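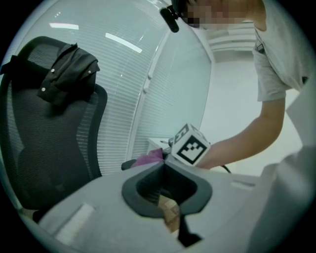

Llevo desde ayer con la voz rota y una sonrisa tonta que no se me quita. ¡Qué partido, de verdad! El Filtwood ganó 84-71 en la pista del Wakbridge y yo todavía estoy repasando jugadas en la cabeza mientras se enfría el café.

Empiezo por Alfie Catterall, que es lo que me preguntáis todos. Base zurdo, diecisiete años, 13 asistencias (¡trece!) y solo una pérdida, casi al final, cuando el partido ya estaba resuelto. Lo que más me gusta es cómo frena en la línea de tiros libres, espera a que el pívot rival dé medio paso y suelta el pase picado por detrás. Lo hizo cuatro veces en el segundo cuarto y las cuatro acabaron en canasta de Aníbal Arruda.

De Aníbal tengo que hablar aparte. En septiembre llegaba tarde a todas las ayudas y ahora te cierra la zona él solito, además de correr el contraataque como un alero. Le falta mano izquierda, eso sí, y desde el tiro libre sufre (dos de siete, ay).

El Wakbridge aguantó gracias a Terence Furnival, un tirador de los que ya casi no se ven: sale del bloqueo, ni bota, y arriba. Al descanso íbamos 48-39 y os juro que yo no lo veía nada claro. Menos mal que el entrenador cambió a zona, porque en individual nos estaba matando.

Me escribió después Poppy Tindall, que estaba en la otra grada, para decirme que exagero con Catterall y que el mejor base de la liga juega en el Whitlock. Puede ser. Los vemos en la próxima jornada, a las seis de la tarde, y ya tengo la entrada. Si alguien va en coche desde el centro, que me avise en los comentarios, ¡me sobra una plaza!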